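Himine Wool Blanket Wash – 18 oz bottle

Back in stock. Limit four per order for now, the last batch went in a week and we'd like it to go round.

Himine is a no-rinse liquid wash for wool blankets, throws, and anything else in the house that felts if you look at it wrong. Low suds. Light cedar smell, gone by the time the blanket is on the bed. Also comes unscented, same price, pick from the menu.

Bottle does 18 washes at one ounce each. Big heavy king size blankets, use two ounces. Don't go over that, more soap does not mean cleaner and you'll be squeezing it out all afternoon.

How to use, tub or big sink
Fill with cool water. Cap of wash in first, then swish, then blanket. Push it down till it stops floating. Leave it 15 minutes. No rubbing. No wringing either. Drain, press the water out against the side, roll in a dry towel, stand on the towel if you have to. Lay flat to dry, out of the sun.

Machine
Only if the care tag says machine. Wool cycle, cold, lowest spin. Front loaders do better than top loaders with a center post – the post twists everything. Wash goes in the drum, not the drawer.

Hard water
Our town water is pretty hard and it works fine, but if yours leaves white crust on the kettle, go up to an ounce and a half.

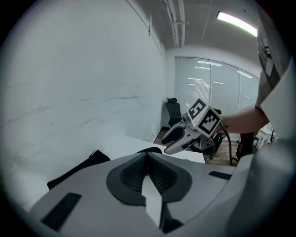 Roel Wouters wrote in after his second bottle: used it on my mother's old plaid blanket, the one I was scared to touch. Came out softer but took two full days to dry, you should tell people that. Also the cap leaks a little if you store it on its side.

Fair on both. Drying: yes, thick wool takes two days flat, sometimes more in a damp house. Flip it at the halfway point. A fan in the room helps, a heater right next to it does not. Cap: keep it upright, and the newer bottles have a deeper thread, so if yours drips write to us and we'll send a new cap, no charge.

What it's for
Wool blankets, wool throws, lambswool, mohair, wool-filled comforters with a washable cover.

Not for
Silk. Leather trim. Sheepskin with the hide still on. Anything marked dry clean only – people do it anyway, but that one's on you.

Stains
Dab a drop of wash straight on the spot, wait ten minutes, then wash the whole blanket as normal. Spot cleaning alone can leave a ring. Red wine, get to it the same night. Candle wax, scrape first when its hard.

Moths
Cedar scent is only scent. Will not stop moths. Clean blankets do get bothered less, so wash before you put them away in May and bag them. Cotton bag is better than plastic. We sell the Flunville cotton storage bag, fits one queen blanket folded in four, see Storage.

Shipping and returns
Ships in two days. Free shipping on orders over $90, otherwise flat rate at checkout. Unopened bottles can come back within 100 days. Opened bottles, email Hanneke Cuypers at the shop and she will sort somthing out.

Shelf life
Two years closed, one year open. Keep it out of the garage in winter. If it freezes, thaw it slowly and shake.

Half gallon refill jug is on the way. No date yet.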